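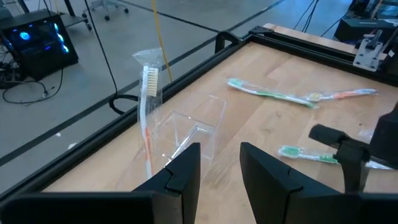 Good morning. I want to talk about amenity kits, and in particular about the least loved thing in them, the toothbrush. A show of hands first: who has asked a front desk for a toothbrush in the past year? (Wait. It will be most of the room.) Now keep your hand up if you still own it. (It will be two people, and they will look embarrassed.) We buy these things by the carton, we store them next to the sewing kits, and we hand them over at eleven at night to people who have already had a bad day at an airport. Each one comes in its own clear bag, like the ones on the slide, two with orange on the handle and two with green, and the bag is the part I have come to complain about. The clear box on the table could serve as a holder of the general sort I'll be arguing for in a few minutes, so please keep it in mind.

Next slide: the stockroom at the Flitstead.

For those who don't know the property, it has 227 rooms and one stockroom, which was designed by someone who thought guests would bring their own everything. When I took over purchasing there, toothbrushes lived in a cardboard carton on the bottom shelf. The carton was open at the top. Bagged toothbrushes are slippery, they don't stack, and they slide over one another until the whole lot settles into a sort of nest. Staff reached in, took a handful, and put back what they didn't need. Some of it went back in the carton. Some of it went in with the shower caps. I found one in the lost property drawer with a tag on it, waiting politely for its owner.

Pause here. People usually want to tell me about their own stockroom. Allow one story, then move on.

The bag. A sealed bag tells the guest that the brush is new, and I have no quarrel with that. My quarrel is with opening it. Try it with wet hands. Try it without your glasses, in a bathroom where the good light is on the other side of the mirror. We had guests using their teeth, and I'll let you enjoy that for a moment. Ask suppliers for a tear notch. Haner will do one if you ask before the order is placed, and will be very sorry if you ask after. Utico sent us samples with the notch at the bristle end, so that guests opened the bag and took hold of the part they were about to put in their mouths. We sent a note.

(Drink some water. Last time I did the next section at a gallop.)

Handle colors. I used to think these were decoration. Then a housekeeper pointed out that two people sharing a room will be given two brushes, and if the brushes match, by morning there is a conversation. So now we send up one of each color to any double. It costs nothing extra if you order mixed cartons, although mixed can mean different things to different people. Our first mixed carton from Chmielewska was all orange on top and all green underneath, which I suppose is mixed if you shake it. Write the split on the purchase order. Write it per inner box, too.

Next slide: the holder.

This is my one piece of equipment advice, and it is cheap. Put a small clear container at the front desk and keep the brushes in it upright, heads up, all facing the same way. Clear, because whoever is on at night can see when it's getting low without opening anything. Small, because a large one becomes a place for pens. Ours holds 10, and the desk tops it up at the start of the evening. If you lay the brushes flat they spread across whatever surface you give them, and the tops of the bags catch on each other, and then you pick up one and get three. Standing them up takes a little patience the first time. Trim nothing, fold nothing, just put the handle in first.

If someone asks about bamboo: yes, we tried them. Guests liked the idea very much and asked for the other kind. I would try them again if the bristles improved. Paper sleeves are a better bet, but then you lose the view of the color, so you're back to printing something on the outside. I don't have an answer on that one and would be glad to steal yours.

If someone asks about toothpaste: different talk. It is longer and sadder.

On giving them out. We stopped putting brushes in every room in April and went to request only. More than one colleague warned me about complaints. The complaints we did get were mainly about the sign, which had a cartoon molar on it. The sign is gone. Put the offer in the check-in script instead, one sentence, said before the guest has reached the elevator.

Last slide: order form. Copies are at the back, on the table with the coffee, with the line for the tear notch already filled in. Take a sample brush while you're there, one each, and if you're sharing a room take different colors.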